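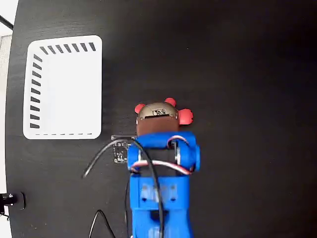 ## One plastic basket and a clear table: does it work?

I'm wary of storage advice. Most of it ends with you owning more storage. But I get asked every April what to do about odds and ends on tables, so I've gone through the usual tips and marked which ones I'd keep.

The kit is a white plastic basket with slots in the sides and a dark table. Mine came from Priser and has no lid, no label holder and no compartments. I'd be suspicious of anyone who tells you it needs them.

### "Sort before you put anything away"

Skip it. Sorting first means five small piles on the table, and then the phone rings and the piles are still there at bedtime. Put the lot in the basket, get the surface clear, and sort from the basket later if you can be bothered. Sigrún Hviid swears by piles, and I've seen her dining table.

### "Choose a basket that matches the room"

Only if you like hunting for things. A white inside shows up whatever you've dropped in it, down to a hair grip. I had a charcoal one from the Tomaletti range for a while and it swallowed two keys and a thimble. Same goes for the table: on a dark top, a pale basket is easy to spot and easy to aim for. On a pale table I'd go the other way on the outside, if you can find one that's still light inside.

### "Slotted sides let things breathe"

Soft toys and buttons don't need to breathe. Slots are handy for two duller reasons. You can get your fingers in to lift the basket, and crumbs can be shaken out. They also let thin things out, so pens, needles and loose screws belong in a jar. Check the underside too. Some baskets have slots there as well, and you'll find your paper clips on the carpet.

### "Always use drawer dividers"

Nuria Gudeta sent me a set of Jerer dividers to try. They took up a fair bit of the basket, slid about, and left gaps where things went to hide. If you need to keep two sorts of thing apart, use two baskets.

### How I clear the table

1. Stand the basket on the table, near a corner, long side facing you or not as you like. Leave it there while you work. Carrying it about is how half the stuff ends up in another room.
2. Pick up the big soft things first. They go at the bottom and stop the hard bits rattling.
3. Take one thing at a time. Sweeping the lot in with your forearm feels quick, and that's how a mug of tea went over my tax letter.

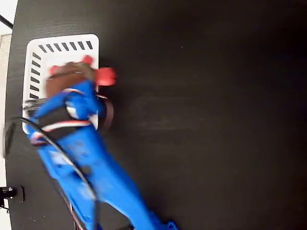

4. Lower things in and let go near the bottom. Dropping from a height is fine for a sock, less so for anything with a shiny finish.
5. Stop when the basket is level with the rim. A heaped basket is just the same mess, higher up.
6. Wipe the table. Dark tops show every smear, so use a barely damp cloth and then a dry one, going with the grain if yours has a grain pattern.

It takes me around 7 minutes, kettle included. The "two-minute tidy" people must have very small tables.

### What about cleaning the basket?

Washing-up liquid and warm water. An old toothbrush gets into the slots. I tried the Østergaard plastic restorer on one that had yellowed and couldn't see any difference between the side I'd treated and the side I hadn't. Keep the money.

### And emptying it?

The weak point of the whole idea, and I haven't found a tip that fixes it. Mine gets emptied when I can't fit anything else in. If yours has been full for a month, tip it out on the table and put back only what you recognise.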